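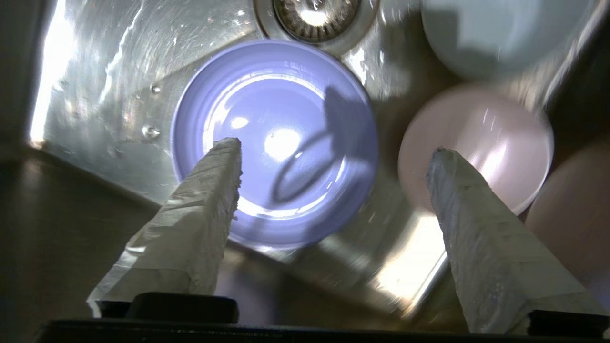
Wrist cam, sink station, bowl task. Fingers open.

floltolow
Our club picked dish handling for the spring demo in May. The gripper fingers are wrapped in white tape for grip. Eusebio Cabello runs the build side and swears by it. I have my doubts. Tape near a sink sounds like a thing you redo every session. Anyone here run a wrapped finger for a whole season?

salcedo_42
We did, for one semester. Went through 4 rolls and ended up molding silicone tips. The edges on yours look frayed near the ends already.

dramus
Silicone isn't magic either. Ours picked up grease and dropped plastic bowls all afternoon. I'd take tape over that.

salcedo_42
Then you didn't wash them.

floltolow
My bigger gripe is the scoring. The write-up from 15th October claims 123 good grasps and never says what a good grasp is. Lifted? Lifted and put down where it belongs? Eusebio says "cleared the rim" – fine, but write that in the report. And I want the wrist view saved while the arm is swinging too, so we can see how much is usable.

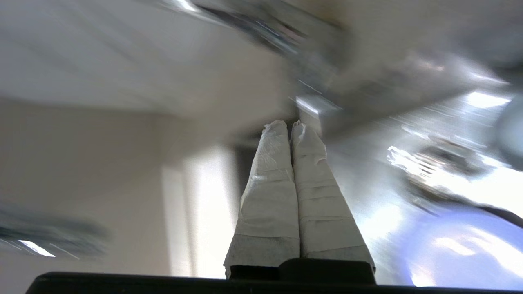
Batik: you won't get much out of the moving parts. We threw out about 30 percent of ours for blur and the results didn't change at all. Slow the arm down or don't bother logging it.

floltolow
Slowing it down means fewer tries per meeting, and we only get the room for two hours.

dramus
Fewer tries you can trust. I'd still keep the blurry stuff, Batik, disk is cheap.

Batik
Disk is cheap, sorting it isn't. Ask whoever has to label it.

floltolow
That would be me. One more from the same day.
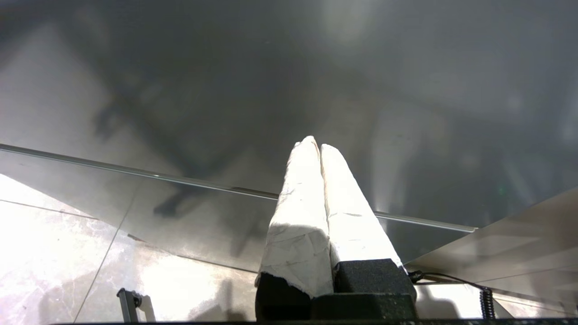

Wrist cam by the glass panel, fingers nearly closed.

salcedo_42
Does your software know the glass is there? Depth sensors can be hopeless on glass. I'd test that before arguing about tape.

floltolow
Eusebio says yes. I've asked to see the log.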